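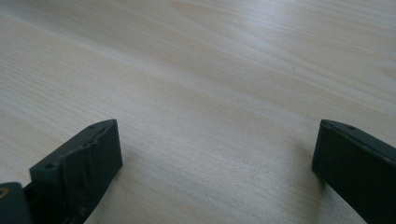 Visit to the Dratholm open day

By Da-eun Min
08/05/2025

Dratholm makes tables and desks for offices, and once a year it opens its building to customers. My colleague Seung-woo Song and I went there by train in the morning. We have to order new tables for our second floor, and we wanted to touch the tops before we decide. In a catalog all light wood looks the same to me.

The tour started in the cutting hall, where nearly 400 visitors were expected during the day. It was loud, so I missed a part of the explanation. I understood that the boards rest for 53 hours before they are cut, and that the tops are sorted by color. Some come out a little pink, some more gray. A customer can ask for one tone only, but then the delivery takes longer. We were also allowed to sand a small sample by hand. Mine was not very even.

After lunch (soup and bread, very good) we went to the carpeted rooms upstairs. I liked this part more, as the tables stand there on a normal office floor and one can imagine working at them. The model we came for is called Triltero. The top is pale, with fine lines in the grain, and it has only a soft shine. We have big windows, and our present white tables are difficult for the eyes in the afternoon.
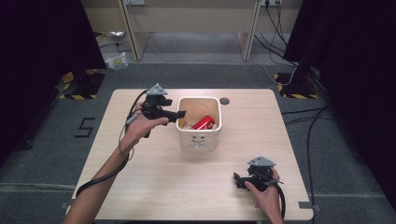 Workplace Team, Claseo

Seung-woo asked many questions about cables. The light table with the white pot on it has a small round hole in the top, near the back edge, and he would like the same position on ours. At our office the holes are in the middle, and every cup finds them. The guide told us that the position can be changed without extra cost if we order before the drilling.

I must also mention the pot. It is square with round corners and has a simple little face on the front, and there was a red can lying in it. I asked at the desk downstairs if such pots are for sale. They are not, but the lady wrote down the name of a shop for me.

Against the beige wall stands a desk, also in light wood. We compared it with the table for a long time. Seung-woo prefers the desk for the quiet room. I am not sure yet — the quiet room is narrow, and I want to measure first.

The last stop was a talk by Mr. Hwang from the sales office about repair. A top with scratches can be sanded again in the factory, and they did this for 2181 tops last year. I did not know this service existed, and we should ask for the price.

Samples will be in our kitchen from next week. Please write to me which tone you prefer.

Recent items
New chairs in the reading corner
Results of the lighting survey, March
Where to bring old monitors
Key cards: what changes for guests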